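Gusberg Readers and Writers Group
Minutes of the February meeting, held in the library back room

Meeting opened at 7.10 pm. Minutes of the last meeting were accepted with one correction: the raffle raised $50, not $15.

1. Book of the month
We discussed Ilside, the second book in the Jusar family saga. Most members liked the harbour chapters and the older sister. Several felt the romance was rushed once she goes back to the farm. One member stopped at page 182 and will try again. Average score was 3 out of 5.
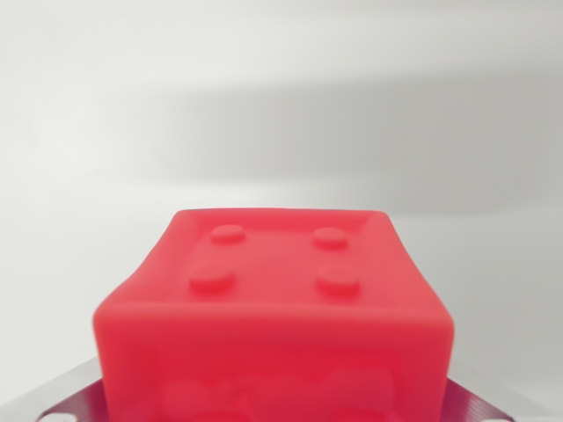
2. Next title
Two suggestions were put forward. The group voted for the Mac Giolla mystery, as the library can get enough copies. The large print edition will be requested through inter-library loan. Please return Ilside to the front desk before the end of March.

3. Short story evening
Pieces should be kept to five minutes when read aloud. Any genre is welcome. Names to go on the sheet by the kettle. Flyers are done and we will print 50 in colour.

4. Other business
The heater is still noisy. The library has been told. Tea money stays at $2.

Meeting closed at 8.45 pm. Next meeting in March, same room.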